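August
by Vasco Antunes

My neighbor paid a man from Ernov 2,000 dollars to refinish her dining table, and now she wants me to do the same with mine. She has sent me the brochure twice. I have read it both times, which is more than I can say for the warranty on my car.

The brochure says the treatment "feeds" the wood. I've had a problem with this word for years. Wood is dead. It was a tree once and it ate then. You can put oil on it, and the oil soaks in and makes the color richer for a while, and I like how that looks as much as anyone. But the table isn't hungry, and when a company tells me it is, I start checking what they charge for dinner.

In this case it's a yearly plan. Someone comes out, wipes on the product, leaves you a small bottle and a cloth, and books the next visit. I called and asked what was in the bottle. The woman on the phone said plant oils. I asked which ones. She said a blend. I asked if it was mostly linseed and she said she could have a technician call me back. That was 22 days ago.

I did try a cheaper rival, a can of something called Pesex, on the underside of a leaf where no guest will ever look. Two coats, overnight between them. After a week I put a wet glass on it and left the glass there through a ball game. It left a ring. Then I put the same wet glass on the other leaf, which has had nothing done to it in 7 years. Also a ring. I could not tell you which was worse and neither could my wife, who was not very interested in the question.
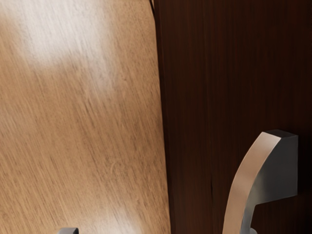
What bothers me most is the before and after pictures. The before is always shot at dusk in what might be a cave, and the after gets a big window. Light does a lot of work on a tabletop. Look at how pale tan wood goes nearly white where a bright reflection lands on it, and then turns more orange down in the lower left, away from the shine. Put those two patches in a brochure side by side and you could sell me a year of visits.

I'm not against looking after furniture. My father waxed his desk every spring and it still looks good, though he also never let anyone near it with a drink, and I suspect that did more than the wax. So for now the table gets a damp cloth and some coasters. My neighbor says I'll be sorry in ten years. Maybe. Her table does look nice, but it looked nice before.

Write to Vasco through the contact page | Copyright Vasco Antunes | Back to top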